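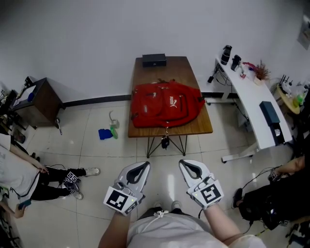

Figure 2. Sac à dos rouge posé à plat sur la table en bois à piètement métallique noir ; à droite, le bureau blanc courbe.

3.2. Le sac et les surfaces de dépose

Parmi les objets recensés dans les pièces partagées, le sac à dos occupe une place à part. Il arrive avec son propriétaire, repart avec lui et n'a presque jamais d'emplacement attitré. Dans les logements et les bureaux de Muldale, les personnes interrogées savaient dire où se rangeaient les tasses, les chargeurs et les dossiers, mais hésitaient quand on leur demandait où allait le sac. « Là où il y a de la place », répond une occupante. Nous avons donc traité le sac comme un indicateur des surfaces disponibles, dans le prolongement de la grille proposée par De Haan pour les vestibules.

La figure 2 illustre le cas que nous appelons dépose centrale. Le sac, de marque PUMA, est couché au milieu du plateau, la poche avant et les bretelles étalées. Dans cette position, il neutralise une grande partie de la table. Seul le fond, contre le mur, reste affecté à un autre objet, un boîtier noir et plat. Un porte-clés accroché à une fermeture à glissière pend sous le niveau du plateau. Ce débordement revient souvent dans nos relevés : sangles, cordons et breloques passent le bord de la table et entrent dans la zone des jambes des personnes assises.

Nous distinguons la dépose centrale de la dépose latérale (sac contre un pied de meuble ou un mur) et de la suspension (dossier de chaise, patère). Le codage a été fait par Godelieve De Haan, puis repris par un second codeur sur un sous-ensemble de 60 relevés. Les désaccords portaient surtout sur les sacs appuyés à demi contre un accoudoir, que nous avons finalement versés dans la dépose latérale.

Le reste de la pièce suit une répartition différente. Le bureau blanc porte des objets de petit format : une bouteille isotherme noire, une tasse noire, quelques petits objets rouges et une plante séchée dans un pot blanc. Le sol, entre la table et le petit meuble en bois sombre, a reçu un tissu bleu froissé, une bouteille verte et un petit objet blanc muni d'un câble fin. Cette configuration à trois niveaux (plan de travail, table, sol) correspond au type B de la typologie Husari, à ceci près que le sol y est normalement réservé aux chaussures et aux sacs. Dans le cas présent, le sac est sur la table et la bouteille verte par terre.

Les entretiens menés en mars apportent un élément d'explication. Plusieurs occupants disent poser le sac sur la table au moment de le vider ou de le remplir, et l'y laisser ensuite. La hauteur compte aussi : une table basse permet d'ouvrir toutes les poches en restant assis. À l'inverse, les bureaux hauts des locaux Husbridge ne reçoivent guère que des sacs vides ou des pochettes. Simões avait déjà relevé cet effet dans des salles de lecture, sans le relier au contenu du sac.

Nous n'avons pas tenu compte du poids, faute de mesure systématique. La section 3.3 reprend les mêmes relevés du point de vue des objets laissés au sol.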